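Erix Fabric Care: Frequently Asked Questions
Washing, storing and returning printed table and bed linen
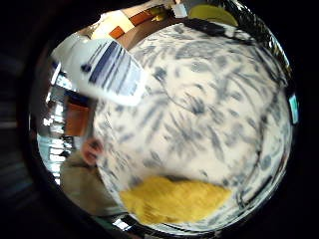

Fibre and print

What are Erix fabrics made from?
The Louro range is 100 per cent cotton. The Brusent range is a linen and cotton blend, with the proportions given on the sewn-in label. Both are woven, then printed, then finished. The finishing stage includes a wash, so most of the shrinkage has been taken out before the cloth is cut and hemmed.

Which dyes are used?
Louro cloths are printed with reactive dyes, which bond with the cotton fibre. Brusent cloths are printed with pigment, which is held on the surface by a binder. The two behave differently in use. Reactive prints stand up well to repeated washing but can be damaged by bleach. Pigment prints are less sensitive to light but will wear along folds and edges if they are scrubbed.

Why does the back of my cloth look paler than the front?
The print is applied to one side only. Some colour passes through to the back, and the amount depends on the weight of the cloth. This is not treated as a fault.

Will two cloths bought at different times match?
They may not match exactly. Small differences in shade occur between print batches. The batch number is on the second line of the label. If you need several pieces for the same room, order them together and ask for a single batch in the order notes.

Washing

Do I need to wash a new cloth before using it?
Yes. Wash it once on its own at 30 degrees. A small amount of loose dye may come out in the first wash, particularly with darker prints. Leave out fabric softener at this stage.

What temperature should I use after that?
Wash Louro at up to 40 degrees and Brusent at up to 30 degrees. Higher temperatures will not destroy the cloth, but they shorten the life of the print and can cause further shrinkage of up to 2 per cent in length.

Which detergent is suitable?
Use a liquid or powder sold for coloured fabrics. Detergents for whites often contain optical brighteners or bleaching agents, and these change the tone of greys and blues first. Pale grounds may be washed with the same colour detergent.

Can I use fabric softener?
Occasionally. Softener leaves a coating on the fibre that makes cotton less absorbent. Do not use it on napkins or tea towels.

What spin speed do you recommend?
1,000 revolutions per minute or lower. Faster spins set hard creases in the Brusent blend, and these are difficult to iron out.

Can I wash by hand?
Yes. Dissolve the detergent fully before the cloth goes in, do not leave it to soak overnight, and rinse until the water runs clear. Press the water out against the side of the basin. Wringing pulls the hems out of line.

Stains

How should I treat a fresh spill?
Lift off any solid matter, then blot with a clean white cloth or a plain damp sponge, working from the outside of the mark inwards. Use cold water. Hot water sets egg, milk and blood. Sponges with a rough scouring face should be kept away from pigment prints.

What about grease?
Apply a little washing-up liquid, leave it for ten minutes, rinse, and wash as usual. Check that the mark has gone before drying. Heat from a dryer or iron can make a grease stain permanent.

Red wine, tea and coffee?
Blot, rinse through from the back of the cloth with cold water, and wash the same day if possible. An oxygen-based stain remover for coloureds may be used on Louro. Test it on the inside of a hem first. It is not recommended for Brusent.

Can I use chlorine bleach?
No, on either range. Damage from bleach is not covered by the guarantee.

Drying and ironing

Can Erix cloths be tumble dried?
Louro may be tumble dried on low heat. Brusent should be line dried. Take cottons out while slightly damp if you intend to iron them.

Does sunlight fade the print?
Over time, yes. Dry with the printed side facing inwards and bring the cloth in once it is dry. A cloth kept permanently on a table by a south-facing window will fade unevenly and should be turned from time to time.

How should I iron it?
Iron on the reverse while damp: a hot setting for Louro, a medium setting for Brusent. Steam may be used on both. Do not hold the iron still over a pigment print.

Storage

How should I store cloths that are not in regular use?
Clean, fully dry and unstarched. Starch attracts silverfish. Roll large cloths around a tube, or fold them loosely and change the fold lines every few months. Plastic bags hold moisture and should be avoided – a cotton pillowcase does the job better.

Orders, samples and returns

Can I order cloth by the metre?
Yes, in both ranges, with a minimum length of 2 metres. Cut lengths cannot be returned unless faulty. Orders over 100 metres are sent directly from the Dredden warehouse and are quoted separately.

Are samples available?
Samples of all current prints can be requested through the website. Discontinued prints are removed from the sample list each September.

How hard-wearing is the cloth?
Both ranges are intended for light household use and neither is suitable for seating. The heavier Dredden canvas is the one to choose for cushions and chair pads.

What is the returns period?
Unwashed, unused items may be returned within 30 days with the label attached. Faults in weave, print or hemming are covered for one year from delivery, including after washing, provided the care instructions were followed. Please quote the batch number when writing to us.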